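Gullix Low Shelf Stand, black metal: do you need one?

Last updated December 27, 2023
Print this page | E-mail this to a friend

I have a low opinion of shelf stands. They get sold as extra space, and what you mostly end up with is a second layer of clutter and a strip of table underneath that you can't wipe. So when Iqra Virk asked me to try the Gullix, I took it on expecting to send it back.

It's a black metal platform, long and low, on thin square legs, with rails raised along the sides. The maker's leaflet says it "transforms any surface". It doesn't transform anything. It lifts a few things off the table, and for that you are asked to pay rather more than the Dovano version, which has no rails at all.

The rails are the one part I'd pay for. With the Dovano I had a jar over the side in the first week. Small round things, the sort that roll if you so much as lean on the table, stay put far better on the Gullix, as long as they roll sideways. The ends are another matter.

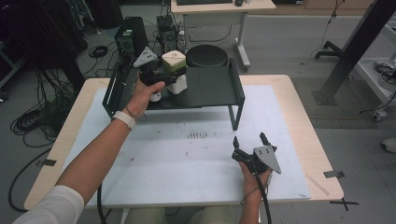 The Gullix at the far side of the table, with the white pieces and the olive-green top.

I kept mine on a big sheet of white board, partly to save the table. I'd suggest the same if you care about your wood, as I don't trust legs that thin on a soft top. Mind you, white board shows every speck and smudge, so you swap one worry for another.

Stacking is where my doubts came back. A cube on a cylinder is fine while you leave it alone. Put the stand at the back of a deep table and you're reaching over everything else to get at it, and the height that looked so handy in the shop starts to get in the way. Ten minutes of that and I'd moved it nearer.

Wobble: a little, on one corner. I folded a bit of card under the leg and it stopped. I shouldn't have to do that with something new.

Would I buy it? At full price, no. In a sale, for small bits that roll, perhaps. Iqra has asked for it back in February and I won't argue.

Score: 6 out of 10

Related reviews
Dovano Flat Riser
Usmani Stacking Trays, set of 3
Breltcombe Folding Table
Is white board any good as a table cover?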